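The table again

Quick one tonight, I have laundry going and it's already late.

So the dining table. I had one rule when I bought that tablecloth, which was that it stays clear so I can see the thing. Pink gingham, cartoon bears, little cars, cake slices with a cherry on top. Rocío says it belongs at a kid's birthday party. Fine. I paid $16 for it and I love it.

The rule lasted 5 days. Cups, mostly. Cups and cans. Somebody gets one out, has a drink, gets another one out. Then they tip over and roll into each other and everyone just kind of walks past. I do it too – I'm not going to pretend.
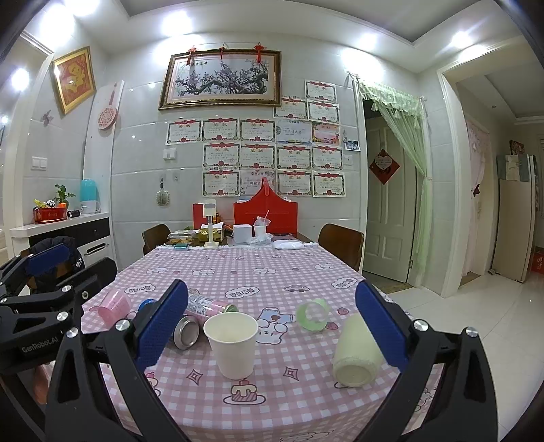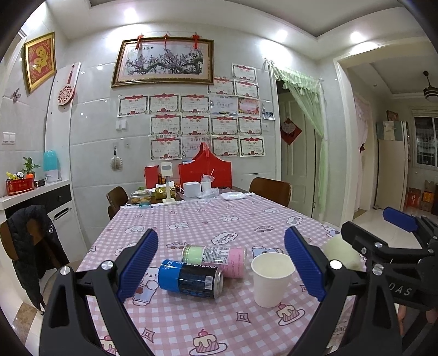
Cans on their sides and the one white paper cup still standing, in both.

Anyway my system, if you can call it that. Cans first, they go in the bag by the back door. Then paper cups, trash. Then the plastic ones, wich get washed and go back on the shelf even though Mohsin thinks they should all be thrown out. They're good cups! We've had them since February.

Then shake the cloth outside. Don't wipe it first, you just push crumbs into the folds. Learned that one the dumb way.

Still need to figure out the far end by the wall, stuff piles up there and stays. That's a weekend job. Maybe a tray? If anyone has a tray they like, tell me, the one I had my eye on at Urneo is sold out and I dont want the round one.

Ok dryer's buzzing. More later this week, probably the hall closet, if I can face it.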